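Home / Reviews / Storage and sorting
Flilero clear bin, medium: three months on a work table

I bought this bin from Cruickshank in February after a thinner one split down a corner. It cost a little more than the one it replaced. I use it for small parts and loose blocks, so it gets filled, emptied and pushed across a table most days.

The plastic is a translucent gray. You can tell whether there is something in it without getting up, though small dark items are harder to pick out than bright ones. The corners are rounded, and the last few pieces come out easily if you tip it. The walls don't bow when it is full.

I tried it with 200 small cubes and got 131 in before they reached the rim. That is fewer than I hoped for. If you need to store a full set, buy the large.

Cleaning is simple. Warm water and dish soap took off pencil marks and tape residue. There are light scratches on the bottom after 3 months, none on the sides.

My two complaints are the lack of a lid and the smooth base, which slides on bare wood. I stuck felt dots under mine and it stays put now. 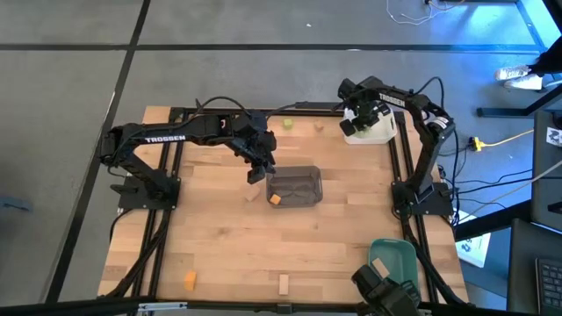 The gray bin in mid-table with an orange cube in it. White container at the back right, teal-green tray at the front right.

The Stumthorpe tray is cheaper and fine for a handful of pieces, but the bin holds far more. Delivery took longer than the site promised.

Rating: 4 out of 5. I would buy it again.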